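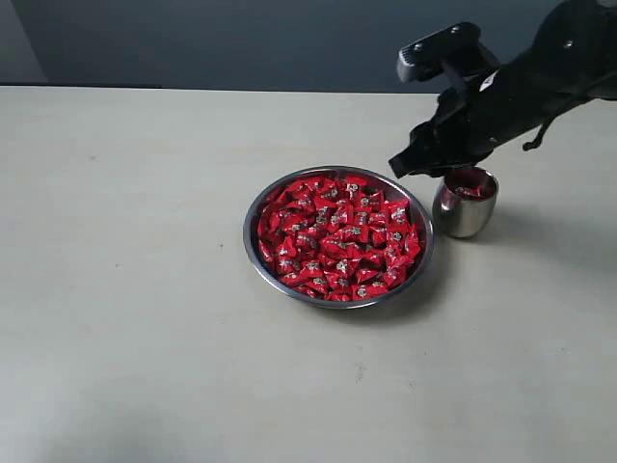 Los bollos de cardamomo de Prekby

Prekby es un pueblo de unos 1.000 habitantes y tiene una sola panadería, que se llama Koskela. Pasé allí una parte de septiembre, en una habitación alquilada encima de una ferretería, y cada mañana bajaba a las siete a comprar un bollo de cardamomo. La primera vez pedí uno con canela, porque era el único que conocía, y la señora del mostrador me dio el de cardamomo sin decir nada. No lo devolví.

El cardamomo se usa mucho en el pan dulce de esa región. Yo lo asociaba con el arroz y con el té, y me sorprendió encontrarlo en una masa con mantequilla. En Koskela lo machacan bastante grueso, de manera que a veces uno muerde un trocito y el sabor se pone fuerte un momento. Después lo he comprado ya molido en el supermercado y huele mucho menos. Si encontráis las vainas verdes, merece la pena abrirlas en casa, aunque es un trabajo lento y los dedos quedan perfumados hasta la noche.

Varias lectoras de este boletín me pidieron la receta después del número anterior. La de la panadería no la tengo, no me atreví a preguntarla. La mía salió de probar en mi cocina de Fitstead, con un horno que calienta más por la izquierda. Para una bandeja uso:

300 ml de leche entera, tibia
medio kilo de harina de trigo, y un poco más para la mesa
un sobre de levadura seca de panadero
80 g de azúcar
2 cucharaditas de cardamomo machacado
una pizca generosa de sal
80 g de mantequilla blanda
un huevo batido para pintar
azúcar perlado para encima

Se mezcla todo menos la mantequilla, el huevo y el azúcar perlado. La mantequilla entra en trozos pequeños cuando la masa ya está unida. Al principio parece que se estropea, se pone grasienta y resbala, pero con diez minutos de amasar vuelve a ser lisa. Luego descansa tapada hasta doblar su tamaño. En mi cocina esto tarda una hora larga, y en invierno bastante más.

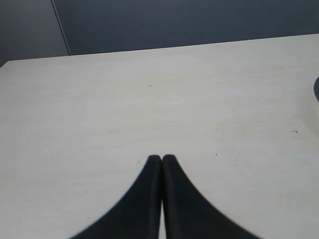

Para formar los bollos divido la masa en trozos del tamaño de una mandarina y los hago girar bajo la mano, con los dedos curvados, hasta que quedan redondos y tensos. La harina de la mesa tiene que ser muy poca, porque si hay demasiada el bollo patina y no se cierra por debajo. Con una mesa pálida, casi blanca como la de la foto, es fácil equivocarse y echar de más, porque la harina apenas se distingue del fondo; yo paso la palma antes de empezar y así noto cuánta queda. Los bollos ya formados van a la bandeja, con espacio entre ellos, y descansan otra media hora.

Se pintan con el huevo, se les pone el azúcar perlado y se hornean a 200 grados entre doce y quince minutos. Los míos suelen salir más oscuros que los de Koskela, que tienen un color de miel muy bonito. Creo que ellos ponen algo de leche en el huevo, todavía no lo he probado.

Recién hechos son lo mejor, con café y nada más. Al día siguiente están un poco secos, pero abiertos y tostados con mantequilla siguen siendo un buen desayuno —en casa hay quien los prefiere así—. También se pueden congelar el mismo día, cuando ya están fríos.

Si alguien los hace con harina de espelta, que me escriba, por favor, respondiendo a este correo. Lo intenté una vez y la masa se me extendió por toda la bandeja.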